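Two-arm motion planner: final project report

Project Kirix, Semester 2

1. Aim

Our task was to write planning software that lets two robot arms share one table without hitting each other or the things on it. The arms already had a working joint controller. We wrote the layer on top, which takes a goal for each gripper and returns a timed path for both arms.

2. How it works

The planner is called Pemard. It has a scene model, a sampler and a scheduler. The sampler searches for a path for each arm separately and checks it against the scene model. The scheduler then looks at both paths together and delays one arm wherever they would come too close. We chose this over planning all the joints at once, as our first version did that and was too slow to use.

Each object is stored as one or more simple shapes. A box or a cylinder is enough for most items. Anything with an overhang has to be split up, otherwise the planner blocks off free space underneath it.

3. Simulation results

We ran 2,000 random goal pairs in simulation. With the time limit set to 14 seconds, Pemard found a valid plan for 94 per cent of them. Most of the failures had both goals near the centre line, where neither arm can wait without being in the way. We also found 49 plans that were valid but made an arm swing much further than it needed to. A path shortening step fixed most of these.

4. Desk scene

The desk scene uses a lamp, a flat card and a pen holder. The lamp is the hardest item to model because of its thin curved neck and the tilted shade. We used a cylinder for the base, a chain of short capsules for the neck and a sphere for the shade. 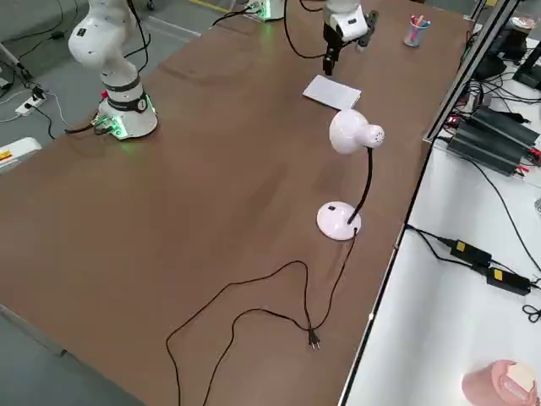 Cords are not in the scene model at all. The planner treats the tabletop as flat and keeps a fixed clearance above it, which we set by hand in the config file. A better approach would be to mark cord areas from a camera view and raise the clearance only there.

5. Remaining work

The scheduler always delays the same arm. It should compare both options and keep the shorter plan. The config file also needs a check for missing units, after we lost most of a lab session to a value entered in centimetres.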